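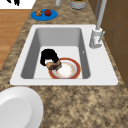 I wanted to know whether cheap store juice really makes a thinner hard cider than juice from a press, or whether we all just say that because the press is more fun. So I bought juice from the Naylor orchard in April, bought the shelf-stable stuff the same week, and split both between two dry yeasts, Kadeo and Nirnley. All of it was home kitchen work, and I think that matters when you read the numbers. A kitchen sink has one basin and dinner gets there first: the red-rimmed plate in Figure 1 takes up the very spot where a jug would need to stand, and it looks smeared with food, too. My rule was that nothing got rinsed for a batch until the basin was clear and scrubbed (I broke this rule once, and I threw that batch out).

### 3.1 Batches and yeast

That left 11 batches. Each one held 1,000 mL of juice in a glass jug with an airlock, and I pitched the yeast dry, straight from the packet, the way most people around Skidetville seem to do it. I know rehydrating is supposed to be gentler! I skipped it on purpose, as I was after the cider a normal person would make on a normal evening.
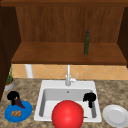 The Kadeo jugs took off fast and foamed into the airlocks, which I had to swap out and clean. Nirnley was slower and a lot more polite. I gave every jug 15 days before taking a gravity reading, and if the reading hadn't settled I left it alone and checked again later. Two of the pressed-juice jugs needed that extra time, both of them on Nirnley.

Temperature is my weak point here. I had one stick-on thermometer and moved it from jug to jug, so what I've got is a set of spot checks and no proper curve. I'd be careful about reading anything into small differences between neighboring batches.
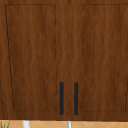 ### 3.2 Tasting

I poured everything still, with no sugar added back, and tasted blind from coded cups on two evenings. I scored body, sourness and apple smell. Body was the one I cared about, and also the one I was worst at: my second-evening scores wandered quite a bit from my first. Apple smell held up much better, and I've leaned on it in the results.

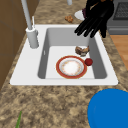

### 3.3 What I left out

I didn't measure acid or tannin, and I didn't age anything. A thin cider can fill out with a few months in the bottle, so please take these as scores for young cider only.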